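Clearing a small round table

A round table in a workroom fills up faster than a desk. It has no back edge and no drawers, so whatever is put down tends to stay in the middle. Ours had reached that point by June.

Take everything off before wiping. Moving things from one side to the other only spreads the dust. Use a damp cloth, wrung out hard, and go with the grain on wood. Dry it straight away with a second cloth.

Small metal things go first. Binder clips will scratch a light wooden top if they are dragged, so lift them. Keep them in a jar or clip them to the edge of a folder.
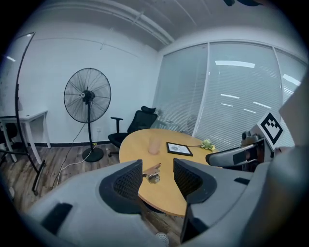 Cups need a place of their own, well in from the rim. Small frames are best wiped with a dry cloth — spray gets in behind the glass or plastic and marks the card. Flowers left lying flat can stain if the stems are damp. Put a saucer under them or stand them in water.

If there is a fan in the room, switch it off and unplug it before you dust. Wipe the grille with a barely damp cloth and let it dry. Run the cord along the wall where you can, and keep it clear of chair wheels.

Benoît Rey wrote in to recommend beeswax twice a year for wooden tops. Two thin coats, 200 ml tin, and leave it overnight between them.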